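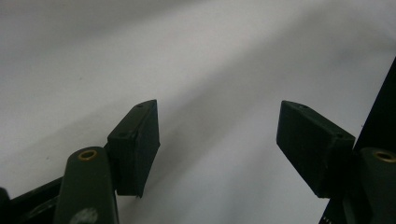 *Dois dedos de garra em verde quase preto sobre fundo claro.*

## Progresso perdido em Pallthorpe após a mudança de tablet para telemóvel

**Naima Benkirane**

Venho por este meio solicitar esclarecimento sobre a transferência de partidas gravadas no jogo de aventura Pallthorpe, editado pela Surkus. Adquiri a versão para tablet e joguei até ao capítulo do observatório, com 58% de progresso indicado no menu. Instalei depois o jogo no telemóvel, com a mesma conta, e a aplicação apresentou apenas a opção «Nova partida».

A sincronização encontra-se ativa em ambos os aparelhos. O tablet continua a abrir a partida sem dificuldade, pelo que presumo que o ficheiro esteja intacto. Agradeço também indicação sobre o enigma das comportas de Tillis, que pretendo rever antes de prosseguir: as alavancas deixaram de responder depois da última tentativa.

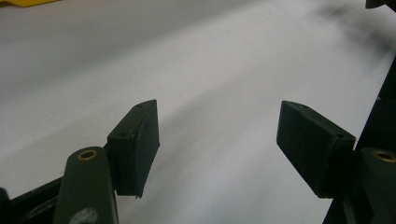

**Gunnlaugur Kárason**

O enigma de Tillis depende da posição das duas comportas, e as alavancas só voltam a responder quando ambas regressam ao ponto de partida. Convém sair da sala pela escada norte e tornar a entrar. As comportas devem ficar abertas e voltadas uma para a outra, com um intervalo entre elas, à semelhança dos dois blocos escuros da fotografia; se uma delas permanecer fechada, o mecanismo não aceita nova ordem. Em seguida, aciona-se a alavanca da esquerda, aguarda-se o som do sino e aciona-se a da direita.

Quanto à partida gravada, o procedimento que utilizei foi o seguinte:

1. No tablet, abrir a partida e gravar manualmente numa posição livre. O jogo dispõe de 5.
2. Sair para o menu principal e aguardar que desapareça o símbolo de envio.
3. No telemóvel, encerrar por completo a aplicação e voltar a abri-la.
4. Escolher «Recuperar» e não «Nova partida».

As gravações automáticas não são enviadas – apenas as manuais. Esta limitação consta das notas da compilação 3.309, embora em letra pouco destacada.

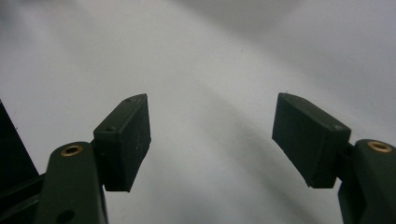 *Tempo de leitura: 1 minuto*

**Utilizador registado da comunidade**

Tive o mesmo problema e reinstalei tudo. Ficou resolvido, mas perdi o capítulo do farol, de modo que não recomendo esta via a quem não tenha gravado manualmente.

Acrescento que as partidas criadas com o antigo serviço Dalsgaard exigem conversão prévia, disponível em Definições, Conta, Partidas antigas. No meu caso, a conversão demorou quase 5 minutos e a aplicação teve de permanecer aberta. Desconheço se o procedimento é idêntico em todos os modelos de telemóvel.

**Naima Benkirane**

Agradeço as respostas. A gravação manual permitiu recuperar a partida no telemóvel, com a percentagem correta. As alavancas de Tillis ficam para domingo.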